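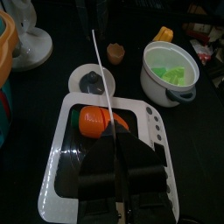
Equipment requests for the manipulation benches go through Shaimaa El Ouafi in the Urmont building. She reviews them together, so a gripper, its mount and its spares should be on the same form. List the task you are buying for as well. A request that says "kitchen work" is hard to price; one that says the gripper must hold a thin toy knife against a plastic carrot on a cutting board tells us what finger opening and what grip to quote. The questions we get most often are answered on this page.

When is the deadline?

Forms for the next round close on Tue 9 November. Anything later waits until the August round.

Is there a spending limit?

Each bench can request up to $3,269 per round without a second signature. Above that, Said Soliman has to sign before the form reaches Shaimaa.

Do toys and props come out of the same budget?

No. Play food, pots, boards and utensils are consumables and have their own line, 17 on the form. Please buy sets whose food pieces come apart and go back together, as replacing cut pieces adds up. If your task uses loose lids or other small parts, order a second set at the start.

Should I get a wrist camera or a fixed one?

Most benches ask for both. A wrist camera gives a close view of the contact, but the fingers take up a good part of the picture. If you can only pay for one, talk to Said before you choose.

Do I need to budget for lighting?

Yes, if your bench has a dark top. White plastic on a black surface shows glare easily, and a dim room makes exposure harder to set. One diffuse lamp per bench is enough for most tasks. Matte boards help too.

Which suppliers can I use?

Fandedach for grippers and finger pads, Slaoui for cameras and cables. Trarken handles tables and mounts only. Other suppliers need to be registered first, and registration takes 40 working days.

How many spare finger pads should I order?

Two pairs for each gripper. Benches that run tool tasks every day should order four.

How long does delivery take?

Slaoui ships from stock. Fandedach quotes 54 days for grippers and less for pads. Do not schedule sessions on new hardware until it has been checked in at Urmont.

Can I borrow before I buy?

Yes, for up to two weeks. Write to Shaimaa with the bench number and the task.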